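Werkstattbuch Tatbridge, hinterer Raum
15. März 2023
Eintrag: Tischplatte, Licht, Würfelkiste

Angefangen mit der Tischplatte. Das helle Holz hatte an der Vorderkante noch Klebereste vom Bostix-Aufbau, vor allem dort, wo die Maßbänder saßen. Mit dem Kunststoffschaber ging das meiste ab, der Rest mit etwas Seifenwasser und einem Lappen. Kein Lösungsmittel genommen. Warrick Dunstan hatte das letzte Mal Spiritus probiert und danach einen matten Fleck, der bei schrägem Licht immer noch zu sehen ist. Der Fleck sitzt ganz am Rand und stört nicht, ich lasse ihn.

Die Platte noch einmal gemessen, weil im alten Eintrag zwei verschiedene Längen stehen. Richtig ist 1.692 mm. Der andere Wert stammt wohl von der Platte davor, die jetzt als Ablage im Flur liegt. Habe ihn durchgestrichen und die Initialen danebengesetzt. Überstand an der Rückseite 56 mm, dort passen die Zwingen gut drunter. Die linke hintere Zwinge hat Spiel in der Spindel, hält aber. Beim nächsten Umbau tauschen.

Mit der Wasserwaage längs und quer geprüft. Längs in Ordnung, quer fällt die Platte leicht nach vorn ab. Ein Stück Pappe unter beide Vorderfüße gelegt, danach war die Blase in der Mitte. Pappe ist auf Dauer keine Lösung, sie drückt sich zusammen. In der Schublade mit den Möbelgleitern war nichts Passendes mehr. Steht auf der Einkaufsliste.

Zum Licht: Die Deckenlampe über dem Tisch reicht, wenn die Jalousie halb unten ist. Der Schatten liegt dann weich auf dem Holz und läuft schräg nach links, ein bisschen auf den Betrachter zu. Die Kanten vom Würfel bleiben so noch gut lesbar. Bei ganz offener Jalousie wird die Fläche zu hell, und Weiß auf hellem Holz ist ohnehin kein starker Kontrast.
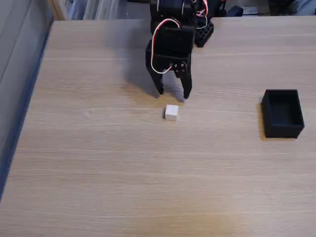 Überlegt, ob man ein dunkles Blatt unterlegt. Dagegen spricht, dass jedes Blatt rutscht und an den Ecken hochkommt, und mit Klebeband sind wir wieder bei den Resten vom Vormittag. Im Brura-Heft steht dazu eine Notiz, dass der graue Filz besser liegt, dafür bleiben die Fasern an allem hängen. Bleibt vorerst beim blanken Holz.

Dann die Kiste mit den Würfeln durchgesehen. Das war überfällig. Drin lagen neben den weißen auch alte Stücke aus der Vallejo-Reihe, dazu Papierschnipsel, ein Bleistiftstummel und Schleifstaub in allen Ecken. Alles ausgekippt, Kiste ausgesaugt, die Stücke mit einem trockenen Pinsel abgebürstet. Feucht abwischen habe ich gelassen, die Flächen werden davon streifig.

Aussortiert nach Kanten. Stücke mit Ausbruch an einer Ecke kommen in die Schachtel »Reserve«, solche mit sichtbarer Delle in der Fläche in den Abfall. Bei manchen war es Ansichtssache. Ich habe sie auf die Glasplatte gesetzt und mit dem Finger angetippt. Was kippelt, ist raus. Was liegen bleibt, darf auch einen kleinen Kratzer haben. Warrick hätte vermutlich strenger sortiert, er kann die Reserve gern noch einmal durchgehen.

Die Vallejo-Stücke getrennt eingetütet und beschriftet. Sie sind eine Spur kleiner und sehen lose in der Kiste gleich aus, das hat im März schon einmal zu einer falschen Zeile in der Tabelle geführt. Tüte liegt im Schrank, zweites Fach, hinter den Linealen.

Für die Lage auf dem Tisch bisher nur nach Auge gearbeitet. Ein Raster direkt auf das Holz zeichnen will ich nicht. Versuch mit sehr dünnem Bleistift in der hinteren Ecke: Der Strich ist aus normalem Abstand kaum zu erkennen und lässt sich mit dem weißen Radiergummi wegnehmen, mit dem blauen nicht, der schmiert. Falls jemand doch Marken braucht, dann bitte so und nur kurze Kreuze. Keine Filzstifte auf der Platte.

Noch zur Oberfläche: Ein Würfel rutscht auf dem blanken Holz quer zur Maserung etwas schwerer als längs. Mit dem Finger geschoben, kein Messwert, nur Gefühl. Nach dem Abwischen mit Seifenwasser war es deutlich stumpfer und nach einer halben Stunde wieder wie vorher. Also nach dem Putzen warten. Das sollte auf den Zettel an der Tür, da steht bisher nur etwas über den Staubsauger.

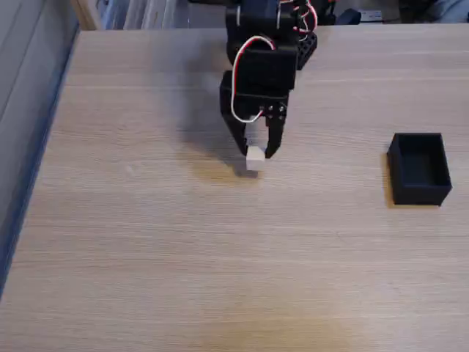
Weißer Würfel zwischen den beiden Fingerspitzen, helle Holzplatte.

Nachmittags Regal rechts vom Fenster aufgeräumt. Die Kabelbinder sind jetzt nach Länge getrennt, die kurzen waren fast aufgebraucht. Zwei Netzteile ohne Beschriftung gefunden und mit Kreppband »prüfen« versehen. Der kleine Messschieber lag hinter den Ordnern, Batterie leer. Neue eingelegt, Nullpunkt stimmt. Er gehört in die oberste Schublade, da liegt auch das Etui.

Der Handfeger verliert Borsten. Auf der hellen Platte sieht man jede einzelne, für den Tisch deshalb bitte nur noch den breiten Pinsel mit dem Holzgriff benutzen. Der hängt am Haken neben dem Lichtschalter.

Verbrauch: ein Lappen, ein Rest Kreppband, etwas Seife, einige 2 Stunden mit Sortieren zugebracht.

Offen:
Möbelgleiter für die Vorderfüße, flach, zum Kleben
Spindelzwinge hinten links ersetzen
Zettel an der Tür ergänzen (Wartezeit nach dem Abwischen)
Reserveschachtel mit Warrick durchsehen
Kurze Kabelbinder nachbestellen
Alte Plattenlänge auch in der Tabelle korrigieren, Blatt »Raum«

Jalousie beim Gehen halb unten gelassen. Würfelkiste steht mit Deckel unter dem Tisch, links.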